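Vindwood Opens Clothing Room for Campbell Families
24 May 2021

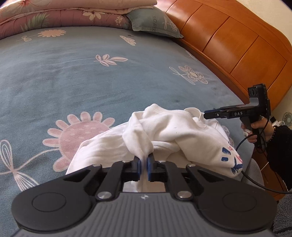
Vindwood Household Services, Clothing and Linen Department

CAMPBELL – Vindwood has opened a clothing room at its Horkport Street building, where families can pick up clean, folded clothes and bed linen at no charge.

The department began taking in donated items in April. So far it has received 295 long-sleeved tops, 184 bed sheets and almost 400 pairs of pants. Tops are laid out flat on a sheet, smoothed from the neckline down and folded with the sleeves turned in. Printed tops are folded with the print facing up so that families can see the design on the shelf.

"White tops go fastest, and we always need more of them," said Ashraf Abdelaziz, who heads the department. "Small stains are fine. We can usually get those out. Please leave out anything with a torn neck or a missing cuff."

Shelving for the room came from Bullarska, a storage supplier in Campbell. There are 23 shelves, marked by size from toddler to adult. Bed linen is kept on the lower shelves by the door.

Donations should be washed and brought in a closed bag to the side entrance. Coats and shoes cannot be taken at this time. Families do not need an appointment and may choose up to eight items per visit.

Questions about donations can be left at the Vindwood front desk.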